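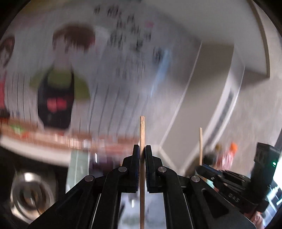 Changes to the Hurnell Hall Lunch Service

Hurnell Hall will move its weekday lunch service to reusable tableware beginning 30 Jan 2023. Disposable forks, spoons, stirrers and bowls will no longer be set out at the counter. Guests who need a disposable item for medical reasons may request one from the serving staff at any time.

The change follows a trial held in November at the Tivgate branch, where lunch is served to roughly 800 guests each month. During the trial, the branch sent out one bag of kitchen trash on most days, compared with three or four before. Dishwashing took longer than planned in the first week, and the serving window was shortened by 10 minutes so that racks could be cleared before the afternoon programs. The same schedule will apply at Hurnell Hall.

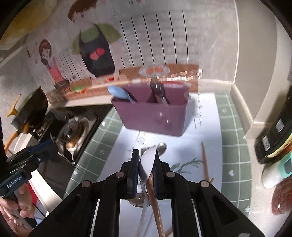

Metal spoon and wooden-handled utensil over white paper.

Guests are asked to return all tableware to the gray carts near the exit. Food scraps go in the green bin, and paper napkins may go in with them. Cups from the coffee station should be placed upside down in the top rack. Please do not leave spoons inside cups, as they jam the washer arms.

The hall has bought 48 place settings through Pluvitz, our regular kitchen supplier, and a second order will follow in the spring if the budget allows. Households with matching sets of stainless flatware they no longer need may bring them to the front office during business hours. We are not able to accept knives with serrated blades, plastic-handled pieces or anything with visible rust.

Prices for lunch remain the same. The soup and bread plate is still offered on Tuesdays and Thursdays, and the large-print menu is posted beside the Mayrhofer Room door. Groups who rent the Mayrhofer Room may use the hall's tableware at no added cost, provided it is washed and returned to the shelves the same day — the rental form has been updated to include this. Questions about the lunch service may be left at the front office.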